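Chapter 4
Shirts, Pyjamas and Other Soft Things

When Blažena Lukáč took over the linen room at Jernside one September, she was handed a key, a kettle and a mountain of washing as high as her chin, and she has told me more than once (always laughing!) that the sheets never troubled her half as much as the shirts. A sheet has four corners and is perfectly willing to be folded by them. A shirt has sleeves, a collar and a front that slides away from its back, and until you have found the shoulders you hardly know which way up you are holding it.

So we shall begin this chapter gently, with a cloth spread over the table and a single crumpled garment to practise on. Take your time finding the two ends, draw them apart until the middle lies easy, and only then think about creases. Stripes are a great kindness to the beginner, as they show at once where the fabric has twisted.
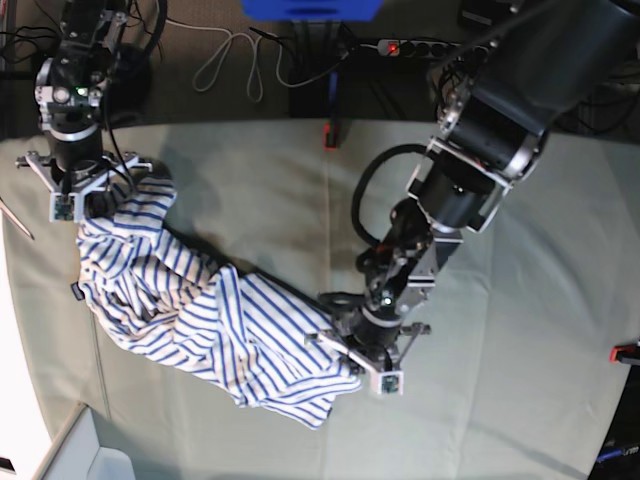
Should a shirt be buttoned before it is folded?
Fasten the top button and one in the middle, and the front will stay together while you turn the sleeves in.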